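I finished the Drivdale book last night and want to put down some notes before it goes back to the library. It's nonfiction, about the women who ran the night ferries in a small river town, and the reporter spent a long time getting them to talk.

For anyone who hasn't heard of it, the title is The Night Boats of Drivdale. It came out in November from Kullirus, a small press that mostly does regional history. 300 pages, plus notes.

The setup is simple. By law the ferry licenses passed from father to son. When a family had no son, or the son left, a daughter took the night runs under her father's name. The town knew. The license office knew too, and kept stamping the papers.

The reporter found the story in a box of payroll slips. One pilot had signed as her father for 41 years, and for most of those years he was dead.

What I liked most is that she lets the women disagree. One says the ferry gave her the only free hours she ever had. Her sister worked the same boat and says it was cold, the pay was bad, and she would have taken an office job in a minute.

There's a long chapter on clothes that I expected to skip and didn't. The coats, the boots two sizes too big, who cut whose hair. One woman kept wearing the coat after she retired and got asked about it at church for years.

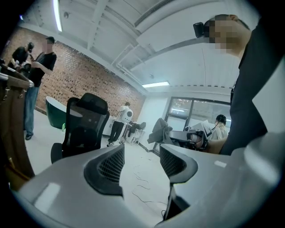 The middle part drags. Chapters six through nine are mostly licensing law, and I think two of them could have gone in the notes. If you get stuck there, skip ahead to the chapter on the flood and come back.

The flood chapter is the best thing in the book. It covers one night, with four boats out, told by five people who each remember the order of events differently. She prints all five versions and doesn't pick one.

A small complaint: the maps. There are two, both at the front, and neither shows the upper landing, where half of the book takes place. I ended up drawing my own on the back of a receipt.

Someone asked if it's sad. Parts of it are. Several of the women had no pension because on paper they never worked. The town finally put 53 names on the records, and the last chapter follows the families who are still waiting for a letter.

It's also funny in places. The inspector who had to pretend not to recognize his own aunt gets a whole page, and he earns it.

If you read Flulel a few years back, the one about the salt workers, this is close in method but easier to get into. Flulel assumes you know the region. This one explains the river as it goes.

On the audio version: I tried the first two chapters. The reader is fine but the voices run together, and with this many speakers I wanted names on a page. Get the print copy if you can.

The photo section is short. My favorite is a woman on a landing with a lantern, and the caption gives her father's name. The reporter left the old caption as it was and put the correction underneath.

Our book group does this one on Tuesday. Last month was Cropper, which split the room, and we spent 40 minutes on the ending alone. I expect this one to get people talking about their own families – it did that to me.

I called my mother after the chapter about the sisters and asked what her aunt did for work. She said bookkeeping, under her husband's name. I had never heard that before.

There's a waiting list for it at my branch, so mine goes back tomorrow morning. I copied out the page about the payroll slips first. Next up is something shorter, probably a novel – suggestions welcome, under 300 pages please.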